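Kondora pilot: progress report to the Nitemcombe fund, March
Prepared by Chinyere Dauda

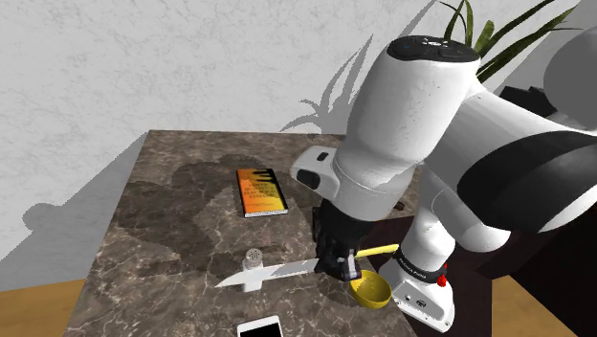
Efe Ajayi and I attended the Kondora open day at the Clillon site. I went to find out whether we should release the second payment. My answer for now is no.

Most of the morning was spent on the simulator. Nnamdi Sani showed the arm handling kitchen tools on a cluttered tabletop, and he quoted 3112 simulated runs to date. I asked how many had been repeated on the physical arm. The answer was 60, all with a single tool. I don't think the larger figure should appear in our summary until that gap is smaller.

Grasping a scoop is a fair start. What we paid for is scooping and pouring next to other objects without knocking them, and we were given no failure rate for that. Gonzalo Barroso said the logs exist but have not been sorted.

The live session was put off until after lunch and then cut to 5 minutes. Visitors could not choose the objects.

Requested before the next payment:
- sorted failure logs
- a live run with objects we bring
- a breakdown of the lab hours billed so far

Somtochukwu Onyeka has the request and will reply in writing.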